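Grallus 624 Cabinet – Set-up Guide
Section 4: Loading and Arranging the Top Drawer

4.1 Before you start

Complete Section 3 (Leveling and Wall Clearance) first. A cabinet that leans forward will let an unlocked drawer roll out under its own weight, and small items will move to the front each time it is opened.

You will need:
Soft dry cloth
Tape measure
Pencil
Hex key from the Grallus hardware bag (only if the drawer front has to be adjusted)

CAUTION: Open one drawer at a time. Opening more than one drawer moves the center of gravity forward and can tip the cabinet, even when the wall strap is fitted.

4.2 Opening and checking the drawer

1. Hold the knob and pull the drawer straight out until it meets the stop. Do not lift at the end of travel.
2. Check the gap between the drawer front and the cabinet body on both sides. The gap should be 2 mm. If it is not, see 4.5.
3. Wipe the interior with the dry cloth. Do not use water or spray cleaner on the wood surface.
4. Push the drawer in slowly, then pull it out again. It should travel without catching.

Note: The knob may turn slightly during the first weeks of use. Tighten it by hand. A tool will crush the washer.

4.3 Placing the contents

Items used every day belong in the zone that suits their height, and tall items must be tested for clearance before the drawer is closed.

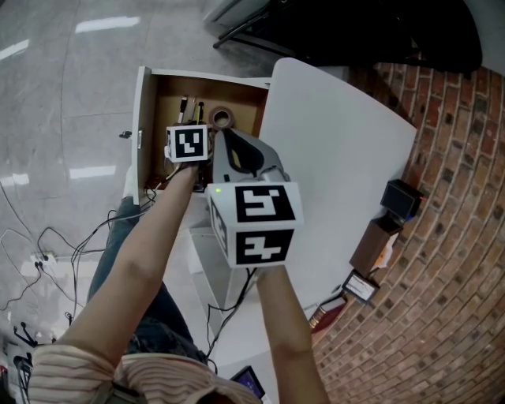
The rear zone is the strip along the back panel, 100 mm deep. It is intended for items that would roll if laid flat, and it is filled from left to right. Pens and markers stand together at the back left, with the roll of brown packing tape to their right. This is the arrangement used throughout this section. If your own supplies differ, keep the narrow items on the left and the wide item beside them.

1. Sort the pens and markers. Discard any that are dry.
2. Fit all caps firmly. A marker stored without its cap can stain the interior, and the stain cannot be sanded out.
3. Stand the pens and markers together at the back left.
4. Place the tape roll to the right of the pens. Fold the free end of the tape under by 17 mm so that it can be found again.
5. Reach in over the drawer front when placing items at the back. Do not lean on the front panel or rest your forearms on it with your weight.
6. Close the drawer slowly and listen for contact. If a pen touches the cabinet frame, open the drawer, remove that pen and lay it in the front zone.

CAUTION: Do not force the drawer. A pen caught between the drawer and the frame can bend the runner.

Note: The Rovano divider set (sold separately) fits the front zone only. It is too low to support standing pens.

4.4 Using the adjoining tabletop

The tabletop to the right of the drawer may be used for sorting. Keep fixed items along the wall side, away from the edge nearest the drawer, so that nothing is knocked in while the drawer is open.

1. Move small boxes, books and devices to the wall side of the tabletop.
2. Route any power lead behind the table. A lead that hangs over the drawer will be pinched – check this again after moving furniture.
3. Set out the items to be stored in the order in which they will go in, rear zone first.
4. Return unused items to another drawer or to the Hinojosa box supplied with the cabinet.
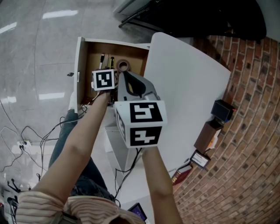
Text: Crisóforo Gallegos, Product Documentation, Grallus
Revised: August

4.5 Adjusting the drawer front

With the pens and the tape in place at the back, the drawer carries its normal load and the front can be adjusted. An empty drawer sits slightly higher and will give a false reading.

1. Open the drawer to half its travel.
2. Locate the adjusting screw on each runner, below the side panel.
3. Turn the left screw clockwise to raise the left side of the front. Turn the right screw clockwise to raise the right side. Use a quarter turn at a time.
4. Close the drawer and measure the gap again.
5. Repeat until the gap is 2 mm on both sides.

Note: Cabinets with Sirnisside runners have a thumbwheel in place of the screw. The direction of adjustment is the same.

4.6 Routine care

Clear the drawer twice a year and wipe the interior. Check the tape roll at the same time. Adhesive that has crept from the sides of the roll will hold dust and can stick to the drawer. Remove residue with a plastic scraper held flat, working along the grain.

If the drawer begins to catch after several months, check for a pen that has fallen behind the rear panel before adjusting the runners. To remove the drawer completely, continue to Section 5.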